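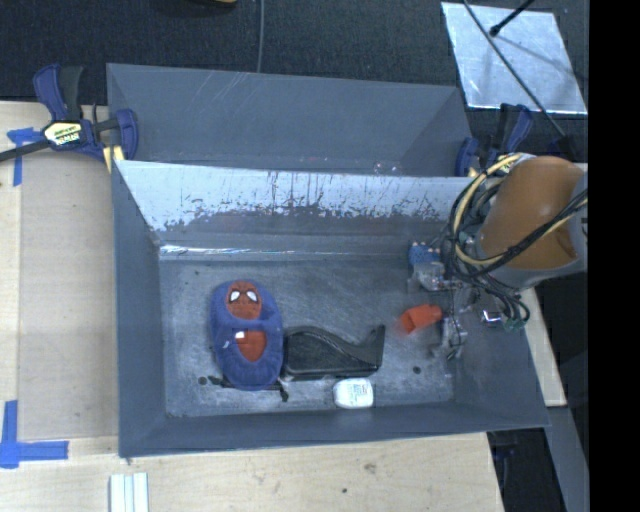

Household items in a grey sorting bin, among them a blue Spider-Man slipper and a small white container.

News > Media Releases > Community Reuse

Sesance opens mixed household sorting at Ketholm

KETHOLM, August 10, 2021 – Sesance has begun accepting mixed boxes of small household goods at its Ketholm reuse depot. Residents no longer need to separate footwear, stationery and toys before dropping them off.

Boxes are tipped into grey bins at the sorting tables and each item is checked by hand. Goods in fair condition go to the Castillo Street shop. Single slippers and shoes are kept for 20 days in case the other one turns up in a later box, then sent for textile recycling.

A trial at the Kundevley depot took in 397 boxes over 17 weeks. Odd footwear, desk supplies and small plastic containers were the most common contents – many of them packed together in the same box.

The Ketholm depot has room for about 1000 boxes before November, when the service will be reviewed. There is no charge. Boxes should be small enough for one person to carry. Batteries, paint, glass and food are not accepted.

Drop-off is at the rear entrance, off the Castillo Street car park.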